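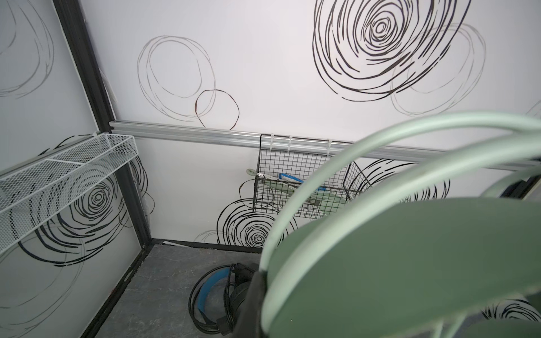 Spiral (visual motif)

A spiral is a curve that winds around a central point while moving steadily away from it. As a visual motif it's one of the oldest marks people have made, and it turns up on pots, gateposts, bread, quilts, shop signs and the margins of schoolbooks all over the world. Few shapes give so much back for so little effort! A child who can hold a crayon can draw one, and a trained letter-carver can spend a working life getting one right.

The word is used loosely in everyday speech. A spiral staircase is strictly a helix, a curve that climbs as it turns and keeps the same distance from its centre. Writers on ornament usually allow both, and also take in the scribbled circle, in which the pen goes round several times without quite closing the line.

Types

The simplest kind is the Archimedean spiral, where the gap between one turn and the next stays the same. A coil of rope laid flat on a deck is close to it, and so is the groove of a vinyl record. The logarithmic spiral opens wider with every turn. Many shells grow this way, and the nautilus is the favourite of every textbook (deservedly, it's a beauty). A double spiral has two arms running out of one centre or two centres joined by an S-shaped line, and carvers have long enjoyed it for filling borders.

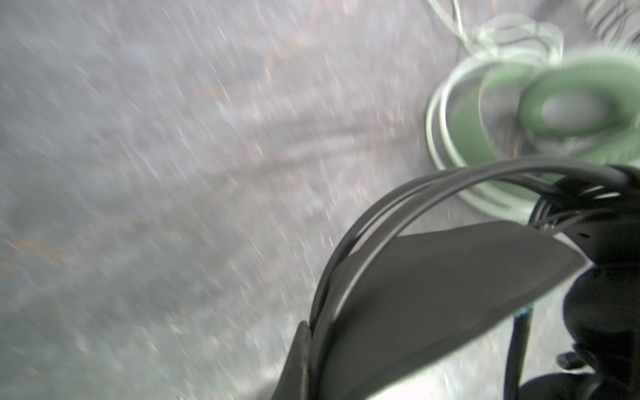 Is a spiral the same thing as a set of concentric circles?

The two are different figures. Concentric circles are separate closed rings sharing a centre, while a spiral is a single open line that can be followed from the inside to the outside without lifting the pen. Worn carvings and quick sketches can make them hard to tell apart.

In folk ornament

The Bumdale quilts are a well-loved example of the motif in household work. Quilters in the valley stitched a loose spiral over each block in one colour of thread, starting at the middle and working outward until they ran out of cloth. No template was used, and the wobble in the line was prized. Yasmine Belhaj, who catalogued the surviving quilts, argued that a maker could be recognized by her first two turns, much as a letter writer is known by the opening stroke of a signature. Her colleague Tarek Naciri disagreed and put most of the variation down to the thickness of the batting. Both views still have their supporters, and the argument has led to some wonderfully close looking.

The largest known piece, the Farouk coverlet, has 1,131 blocks. It was shown in the parish hall at Dastumstead, where it had to be hung folded over a beam.

In wall decoration

Freehand spirals painted straight onto plaster became popular in Dastumstead when Meriem Ezzat decorated the stairwell of the public library there. She worked with a broad brush on a long handle and black paint thinned until it would run, and she refused to correct anything. The finished wall carries 3,899 separate figures by the library's own tally, ranging from tight knots to great lazy loops that cross one another. It opened to readers on 13 December 2004. Her only assistant, Mohcine Samir, mixed the paint and later wrote a short and very cheerful account of the job.

A line of wallpaper based on the stairwell was printed by Nollix in 25 colourways. The black on white outsold all the others.

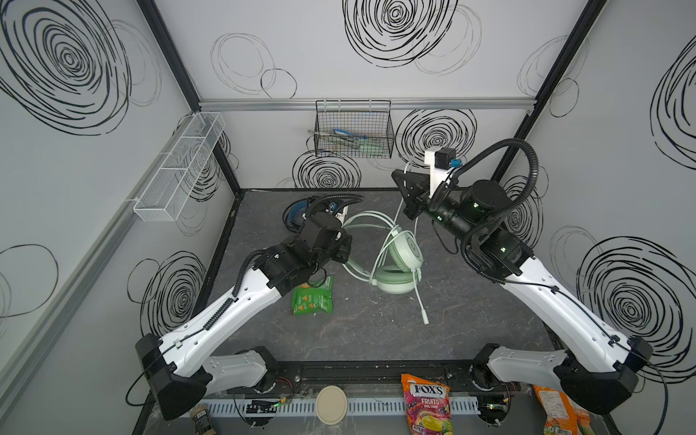
Drawing technique

Most people draw a spiral from the centre outward, which makes it easier to judge the spacing by eye. Working inward is harder, and the last turns tend to crowd. Drawing from the shoulder gives a smoother curve than drawing from the wrist, especially on a large sheet. Nouhaila Morsy's handbook for art teachers suggests keeping the eye on the gap and letting the line look after itself, and it recommends trying the exercise with both hands. Left and right usually produce spirals that turn in opposite directions, and the pairs look marvellous pinned up together.

See also

Helix
Labyrinth
Scrollwork
Volute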